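The Hurnum Ferry

My aunt left me the house at Hurnum and the mooring that went with it. The house I sold within the year. The mooring was harder, as the buyer didn't own a boat and didn't want one, and so for a while I was a man with a flat in the city and thirty feet of river bank two hours away.

I went down in June to see if anything could be done with it. The bus set me down by the closed shop and I walked the last part along the flood wall. The ferry was still running then. It was a flat green boat called the Amini, and it went over to the other side when there was somebody to take and came back when there was somebody to bring. The fare was painted on a board. It had been painted over so many times that the numbers stood out like scabs.

The ferryman knew who I was before I said anything. He told me I had her ears.

"Are you selling it?" he asked.

"If anyone wants it."

"I'd want it. I've got 2,000 put by."

I said I would think about it. I had hoped for more than that, and he could see I had. He went back to coiling his rope and I sat on the wall and ate the sandwich I had brought with me.

My aunt had used the ferry every day of her working life. She kept the books at Rovis, the rope works on the far bank, and she crossed at twenty to eight and came home at six. When Rovis shut she went on crossing. I learned this from the ferryman that afternoon. She would go over in the morning with her bag, walk up as far as the works gate, and come back on the next boat.

"What did she do over there?" I asked.

"Looked at it, I suppose. She never said."

"And you took the fare?"

"She'd have been angry if I hadn't."

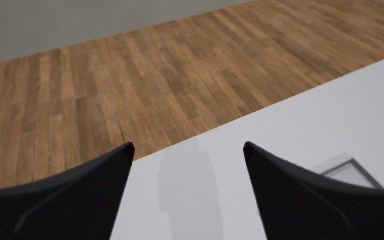

He took me over at four o'clock. There was a woman with a pram on board and a boy with a bicycle, and we all faced the same way, as people do on a ferry. The river was brown and quite fast. I had crossed it many times as a child and remembered it as much wider, with the far side a different country where the cakes were better.

The works gate was padlocked. Through it I could see the long shed where they used to walk the rope out, and grass coming up through the yard. A sign said the land had been bought by Fomamari Homes, with a telephone number. Someone had tied a blue carrier bag to the bars with a bit of good rope, and it had been there long enough to go pale along the folds. I stood for a few minutes. I tried to feel what she might have felt, but I had never worked anywhere I wanted to look at afterwards.

When I got back to the landing the boat was on the other side. There was a bell on a post and I rang it. The ferryman raised one arm and didn't hurry.

On the way back I asked him how long he thought he would keep going. He said there was a bridge planned, and there had been a bridge planned when his father had the boat. This time they had sent people with poles and a van. He gave it 2 years. After that he would need somewhere to tie up that wasn't the public landing, which they would want for something else, and he had always liked my aunt's mooring because it was out of the wind.

"You'd keep the boat, then?"

"What else would I do with her?"

I told him he could have it for the 2,000. He shook my hand and went straight back to steering, and neither of us spoke again until we bumped against the tyres.

The solicitor thought I had been foolish and charged me for the letter saying so. The papers went through in the autumn. In with the signed copy was an envelope from the ferryman, and in that was a strip of old tickets, pink ones, the kind they had stopped using years before. He had written on the back of the last one that she had paid in advance and these were owing.

I put them in the kitchen drawer – the one with the string and the spare keys. The bus to Hurnum goes from the end of my road, and I have looked up the times.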